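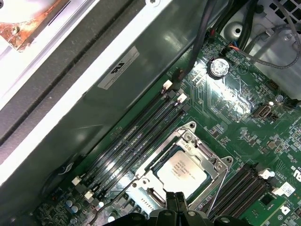
Bambridge, September

What Happens to Our Old Computers? A Report on Reuse and Repair in Bambridge

When I started this project I thought I would be writing about recycling bins. My teacher, Morag Paterson, asked me what I did with my last computer, and I had to admit it was under my bed with a sweater on top of it. So that became my question: where do the old machines in our town go, and could more of them be used again?

I began with a survey, which went home with students at our school and the one in Vidville. We got 2362 forms back, and 2348 of them were filled in well enough to use (the rest were blank or, in one case, covered in a very nice drawing of a horse). The most common answer by far was that the old computer was still in the house, in a closet or a basement or a garage. People wrote long notes in the margins about this! Many were worried about their photos and letters, and didn't know how to clear them off before giving the machine away.

I also spent several afternoons at Faltent, the repair shop behind the library, where Mahsa Pakzad let me sit at the end of the counter and ask far too many questions. She told me that most of the desktops people bring in as "dead" have one bad part. Sometimes it's the power supply, sometimes a worn-out drive, and quite often it's dust. Out of 41 desktops brought in while I was doing the project, only 9 were beyond saving, and even those gave up memory and fans for other machines. I had expected it to be the other way around, and I wrote that in my first draft, which I have kept in the appendix.

The part I enjoyed most was learning to wipe a drive properly. It takes a long time and there is not much to look at, so we drank tea from the Rashti bakery next door and talked about what makes people hold on to things. Mahsa thinks it's partly guilt over the price. My grandmother, when I asked her the same thing, said she just hadn't gotten around to it.
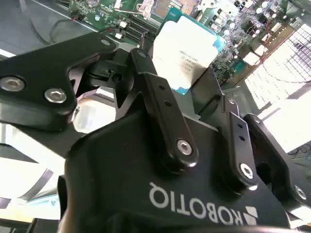
What I Would Suggest

The town collects electronics once a year, in spring, and I think a second day in the fall would help a lot of families. I would also like to see a one-page guide to erasing your files, in large print, sent out with the water bill. I have written a draft of it and my grandmother has tested it on her own computer, with only one phone call to me.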